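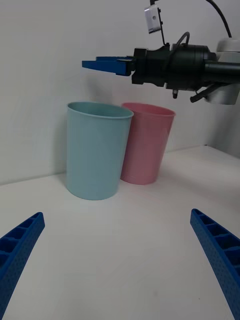

Brornison Library to Extend Evening Hours Beginning in April

The Brornison Public Library will remain open until 9 p.m. on weekday evenings beginning in April, under a schedule approved by the Library Board at its most recent meeting. The building currently closes at 6 p.m.

The change follows a survey of cardholders conducted over the winter. Of the 659 people who responded, the largest share asked for later hours, ahead of requests for more parking and a larger children's collection. Many said they work until 5 p.m. or later and are unable to reach the building before the doors close.

"The survey confirmed what our front desk staff had been hearing for several years," said Library Director Telmo Toledo. "Residents who pay for this building should be able to use it after work."

All public areas on the first floor will be open during the added hours, including the reading room, the periodicals section and the public computers. The local history room on the second floor will keep its present schedule and will continue to close at 5 p.m. Researchers who need access outside those times may request an appointment through the reference desk.

The meeting room on Mahrous Street, which seats 48, will also be available to community groups in the evening. Reservations must be made at least one week in advance. Groups that already hold a standing daytime reservation do not need to reapply.

The Board approved two part-time positions to staff the new hours. Mohcine Bouzid, currently a reference assistant at the Kikent branch, has been appointed evening supervisor and will move to the main library in March. The Kikent branch will not change its hours, and its book drop will continue to be emptied each morning.

Holds placed before noon will in most cases be ready for pickup the same evening. Fines and loan periods are not affected. Items returned after 9 p.m. should be left in the outside book drop and will be checked in the following business day.

The Board will review attendance figures in the fall before deciding whether to continue the schedule into the next budget year. Comments may be submitted in writing at either location or made in person during the public portion of any Board meeting.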